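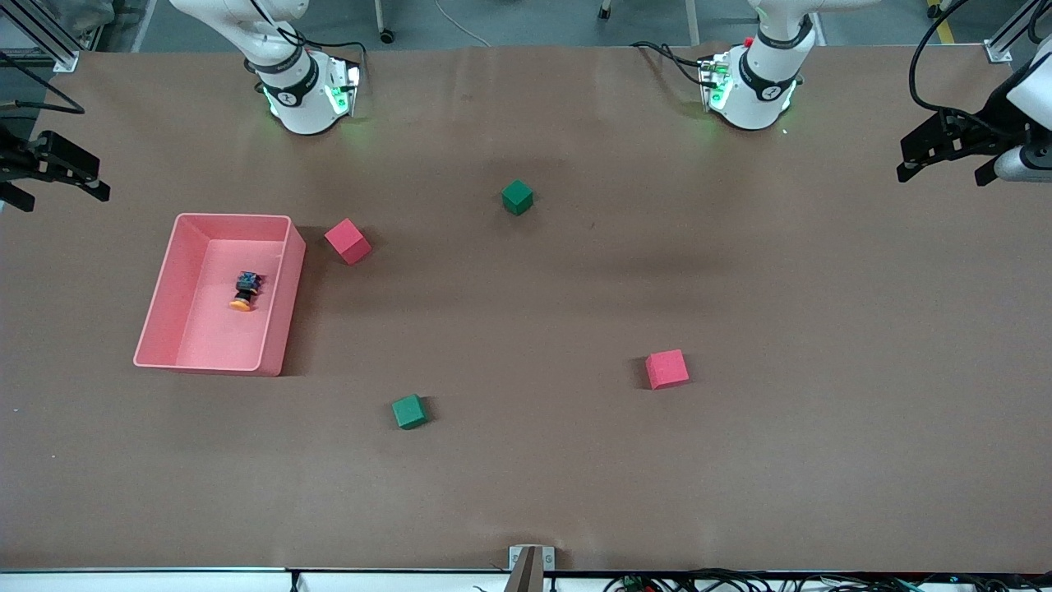 *Two arms, brown paper, one pink bin and four cubes.*

## Budgeting for a two-arm table

I priced the arms first and everything else last, and I paid for it! Do it the other way around:

1. **Write down the job.** Mine is small stuff into a bin, so I skipped the bigger arms Radomir kept sending me.
2. **Price the table and framing.** I spent 2,420 dollars there, before any arms.
3. **Get two quotes per arm.** Ask if the gripper is included — Vurkix listed it separately, Gerka didn't.
4. **Add 1,000 dollars for cables, mounts and spares.** I went through more than 11 cables by April.
5. **Go cheap on props.** Cubes, a toy and a plastic bin are plenty (paper too, I swap it a lot).

Shipping goes on its own line. Mine was late and cost extra.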